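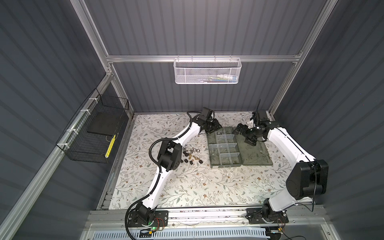
Keeping a home piano happy

Keep it off the outside wall. Ours spent a Saskatoon winter beside the heat vent and came out sounding like a saloon.

Wipe the keys with a barely damp cloth, then a dry one. Spray cleaner is for windows.

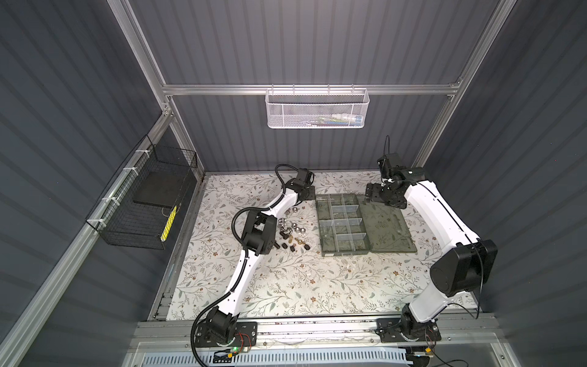 Squeaks and rattles

Start with whatever is sitting on the lid. I spent four evenings hunting a buzz on the low G and it was a picture frame.

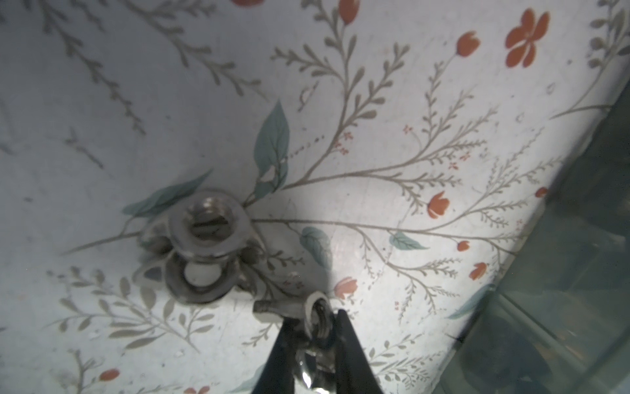
If the bench wobbles, snug up the bolts by hand first, then a quarter turn with the wrench. Any more and you'll be shopping for a bench.

Leave the tuning pins alone.

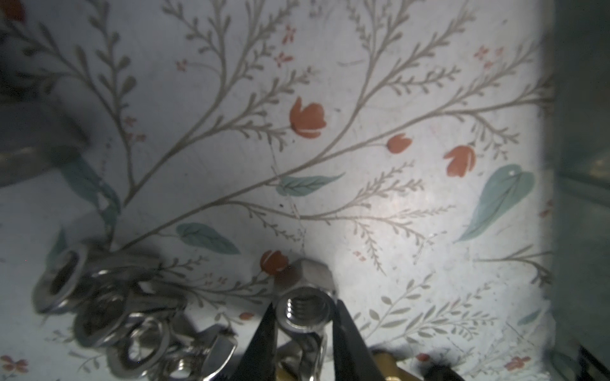 The tuner charges extra for bravery.

Comments

Asger Fogh: Mine was a dime under the keys.

Flitell: Does this go for organs?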